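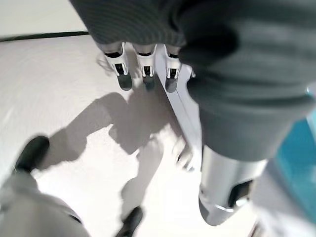
## Lint, mostly

Ask Uriel Espinoza what kills a folding cell and he says lint. Then he says it again.

The cell at Renodham's Medrano shop handles returned knitwear. Sweaters, cardigans, the odd scarf. Pick up, shake out, lay down, fold. Up to 100 pieces before the fingers get a proper wipe. Espinoza does that himself, with a damp cloth and a flashlight in his teeth.

Gray rib knit is his test piece. Heavy, saggy, hangs in fat folds over the hand and hides half the arm. "If it holds that, it'll hold a T-shirt."

### The morning round

Starts at 7. Power off, tag on the switch. Fingertips first, then the gaps at the base of each finger, where fluff packs in like felt. He uses a soft brush there. No compressed air, it just blows the stuff deeper.

Then the wrist camera. One wipe, one look at the live picture. A smear on the lens looks alot like a crease in the cloth, and the software will happily go after it.

Grip check is last. Slow speed, one sweater, arm up, hold for 27 seconds. Any slip and he swaps the tip pads, a Ditumley part, cheap enough to keep in a drawer. The old ones go in a coffee can becuase he likes to compare the wear.

By lunch the Lekoso crates are in and the cell is running again.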